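We use cookies to improve this site. By continuing you accept our cookie policy. Accept / Manage settings

5. Dropped or stalled block - two-arm sorting cell (Barredo bench)

Read this before you touch anything. Stop first, then look. 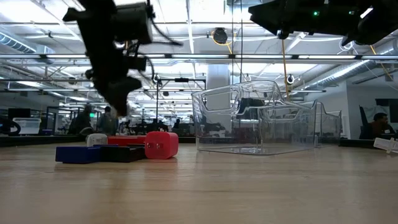
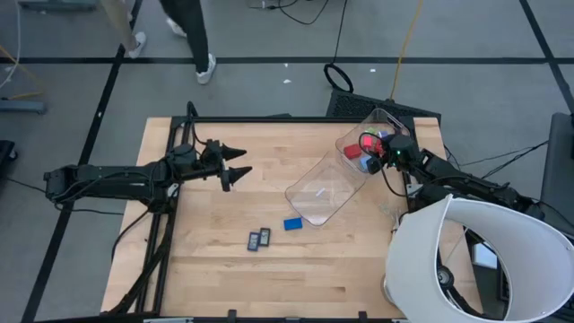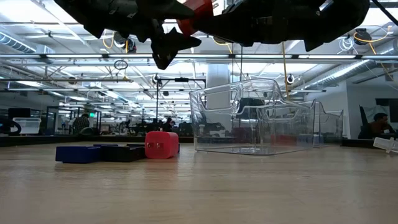

Fig. 5 Barredo bench, arms over the table, blocks and clear bins in all three views.

1. Press stop. Both arms, not just the one that faulted.
2. Wait 60 seconds. Joints can sag when power goes - keep hands out from underneath.
3. Note the fault code. 1,046 = grip lost. Anything else, go to section 13.
4. Lift the block out by hand. Never pull it from closed fingers, open them from the Flindano panel first.
5. Check wrist cables for snags. Loops must clear teh bin rims.
6. Put bins back square to thier marks. Restart slow.

CAUTION: an arm that looks stopped may only be waiting. Treat as live.

Note - same fault twice in a shift, leave it off and ring Rosalinda Quiambao at Fuvunach. Don't raise the grip force yourself.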